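# Foire aux questions - les robots et les corvées, où en est-on vraiment ?

Vous êtes nombreux à nous écrire, souvent après avoir vu passer une vidéo un peu trop belle, pour nous demander quand vous pourrez enfin confier la vaisselle à quelqu'un d'autre qu'à votre aîné. Nous avons rassemblé les questions qui reviennent le plus, et nous y répondons comme nous le ferions autour d'un café, en prenant notre temps.

### Un robot peut-il débarrasser ma table aujourd'hui ?

Une table bien rangée, avec des objets qu'il a déjà rencontrés et une lumière qui ne change pas trop, oui, cela se fait. Chez Wonumano, notre bras de test, Clulix, range 8 gobelets dans un bac sans qu'on intervienne, et nous en sommes très contents ! Mais la table du dimanche, avec la nappe froissée, la carafe à moitié pleine et le doudou de la petite dernière au milieu des assiettes, reste un tout autre métier. Pour celle-là, gardez vos bras encore un moment.

### Et le linge ?

Ah, le linge... C'est la question que l'on préfère et celle qui nous fait le plus souffrir. Un tissu n'a pas de forme fixe, il se plie tout seul du mauvais côté, il cache ses propres coins. Notre bras met 20 minutes pour cinq serviettes, quand tout va bien. Vous irez plus vite, croyez-nous, même en regardant la télévision.

### À l'atelier, est-ce plus avancé qu'à la maison ?

Nettement. Un poste d'atelier se prépare : on fixe les bacs, on choisit l'éclairage, on présente toujours les mêmes pièces. Sur la ligne d'essai que nous appelons Ruddock, le tri de petites pièces atteint 800 prises entre deux réglages. Il faut tout de même quelqu'un à proximité pour les pièces coincées, les bacs vides et les surprises (il y en a toujours).

### Pourquoi les ombres vous posent-elles tant de soucis ?

Parce qu'une ombre bien nette sur un plateau clair ressemble parfois à un bord ou à un objet, et qu'une machine peut hésiter là où vous et moi ne remarquons rien du tout. Nous travaillons donc beaucoup en simulation, dans un environnement maison nommé Trerkeck, où l'on peut déplacer le soleil à volonté et recommencer autant de fois qu'on le souhaite.

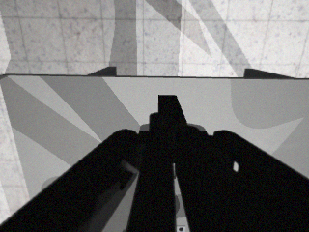

*Velimir Vlachou*

Dans ce rendu, le plateau gris clair est traversé de bandes d'ombre qui partent en diagonale, et le carrelage derrière en reçoit aussi. La pince noire, au premier plan, masque une bonne partie de la surface. Pour une tâche aussi banale qu'essuyer une table, il faut déjà savoir ce qui appartient au plateau et ce qui n'est que de la lumière en moins - et cela demande de la patience.

### Ce qui marche en simulation marche-t-il dans une vraie cuisine ?

Pas toujours, et nous préférons le dire tout de suite. Les frottements, le gras sur un manche de casserole, une chaise qu'on a poussée sans y penser : tout cela se reproduit mal à l'écran. Nous repassons systématiquement par un vrai plan de travail avant d'annoncer quoi que ce soit.

### Puis-je venir voir une démonstration ?

Avec grand plaisir ! Les prochaines visites auront lieu en septembre, par petits groupes. Laissez-nous un mot par le formulaire de contact en précisant la corvée qui vous intéresse, et nous essaierons de la mettre au programme.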